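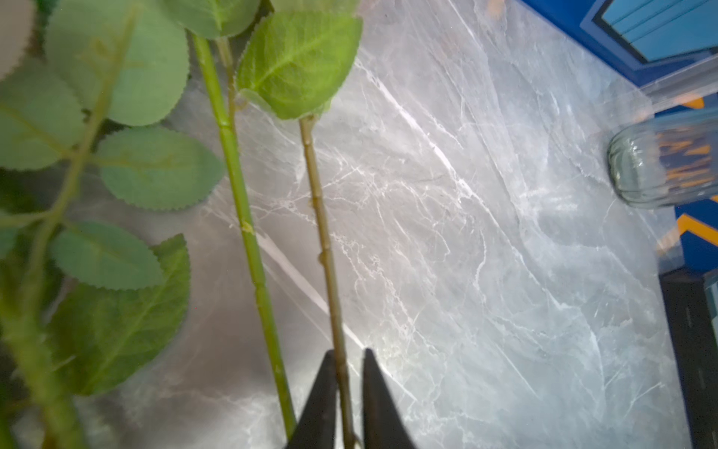 Poetry & Prose > Close Reading

Home Forums Members Search

Last updated January 1, 2018

morsy_reads
Third time through Grunia's "Harbor Lyrics" and I still think poem 8 is a painting with line breaks. No verbs until the last stanza. Was she paid by the adjective?

Stitus
It has two verbs. They're just shy.

el_idrissi_e
The fog is doing all the work — read it next to her letters from October and it's plainly about her brother.

morsy_reads
Everything is about her brother with you, Essam.

el_idrissi_e
Page 316. She says so.

Stitus
She says "him." Could be the landlord. He gets 912 pages of complaint elsewhere.

tradora
The Tradora edition prints "gray" where the manuscript has "grave." Changes the whole stanza.

morsy_reads
So now it has a noun. Fine, I'll read it a fourth time.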